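Standby loads, measured at the socket

October
By Seul-gi Seok
Reading time: 5 minutes

Most of the devices I own are never off. They have a button that makes the light change colour, and after that they carry on drawing current at a lower level. I wanted to know what that level was for each of them, so I spent four weeks logging it. These are my notes on the method, the readings and the places where the method is weak.

The meter is a Troltisberg plug-through type with a serial output. The cheaper meter I had before rounded to whole watts and showed zero for anything small, and for this job small loads are most of the interest. The Troltisberg reports real power and apparent power separately. That matters with switch-mode supplies, whose power factor at light load can be very poor. A phone charger with nothing attached may look alarming if you multiply volts by amps and leave it there. The domestic electricity bill is for real power, so I recorded that and kept the other column only for checking.

Before each session I ran the meter with nothing plugged into it and noted the reading. Some meters include their own consumption in the figure and some do not. Mine does not, or does so below the last digit it can show. I also compared it against a filament lamp whose rating I trust within reason. The two agreed well enough that I stopped worrying.

Each device was left in the state it would normally be in overnight. I think a lot of published readings go wrong here. People switch the thing to standby, read the display and write the number down. Many devices have a settling period during which they finish an update check, spin down a drive or hold the network connection open in case you change your mind. My television box took far longer to settle than I would have guessed, and until it did the reading was several times higher than the final one. Anyone who tested it for a minute would have recorded a number with no bearing on the annual total.

The opposite error is also possible. Some devices settle to a very low level and then wake at intervals. The Rudetti coffee machine is one. Its resting figure is close to nothing, then for short periods through the night it draws enough to warm something, presumably to keep the water path ready. The manual calls this comfort mode and puts the setting to disable it in a submenu under 'Language and display'. With the setting off, the spikes disappeared from the log and the coffee took slightly longer to arrive in the morning. I have left it off.

The television box settled at almost four watts. That is a high figure for a device doing nothing visible, and it did not change when I turned off the quick start option. I suspect the option controls the picture output and leaves the rest of the board awake. A deeper standby does exist, reached by holding the power button on the box itself, and in that state the draw falls below what I can measure reliably. The remote control cannot select it. You have to get up, and once it is in that state the remote cannot wake it either.

The smart speaker in the kitchen draws 3 W with the microphone on. Muting the microphone made no difference that I could separate from the noise. This is consistent with the mute being a switch in the audio path, with the processor and radio still running. I do not regard that as a fault, but if you were muting it to save electricity you can stop.

The router is a Kellis, supplied with the broadband, and I treated it as a separate category. It has no standby state and is supposed to be working all the time. I logged it anyway. The load is nearly flat through the day and night and rises only slightly when the connection is busy. Disabling the second radio band lowered the reading by a small and repeatable amount. I turned it back on after a day, as the printer is at the far end of the flat and had opinions about the change.

Chargers left in the wall are the thing everybody mentions, and in my readings they are the least important item. The modern ones were all at or under the bottom of the meter's range. The one exception was an old transformer-type supply for a set of desktop speakers, heavy and slightly warm to the touch. It was drawing more than every other charger in the flat put together. If you have one of these, you can usually find it by hand without any meter.

Adding everything up and scaling the four-week log to a full year gives 151 kWh. That total includes the router. It excludes the fridge, which is cycling normally and is a different question, and it excludes the oven clock, which is on a fixed connection I was not going to open for the sake of a blog post.

There are several reasons to treat the total with some caution. The meter can only log one socket at a time, so the devices were measured on different days and I have assumed that those days were typical. I was away for one of the weekends. Firmware updates arrived on two of the devices during the period, and I cannot say whether their idle behaviour was the same before and after. Mains voltage also drifts a little over the day. It has very little effect on switch-mode supplies and more on the old transformer.

I processed the log with a short script based on Carhuamaca, a small open source project for cleaning up serial data from household meters. It deals with dropped readings by interpolating across the gap, which is reasonable for a flat load and unreasonable for the coffee machine. For that one I discarded the incomplete hours. The project documentation is thin but the code is readable, and the default settings were fine once I had corrected the time zone.

As for what I changed: the old speaker supply has been replaced, the coffee machine's comfort mode is off, and the television box is now on a switched socket together with the television. That last change has a cost. The box needs a while to start from cold – long enough to be irritating if you only want the news – and it loses its programme guide each time and has to fetch it again. I may reverse it.

I have not repeated the full measurement since. The next thing I would like to log is the washing machine, which has a network connection I did not ask for and a display that stays lit for a long time after the door is opened. The plug is behind the machine, so that will have to wait until I next have a reason to pull it out.

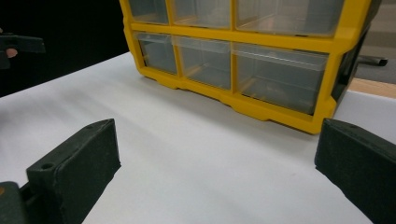

Seul-gi Seok
Writer and editor of this blog

I write up measurements of ordinary household electronics, mostly my own. Corrections are welcome, particularly if they come with readings and the name of the meter.

Recent posts

Why the printer takes so long to wake up
Reading a router log without panicking
Rechargeable cells in remote controls
Notes on replacing a laptop fan
What the dishwasher app sends home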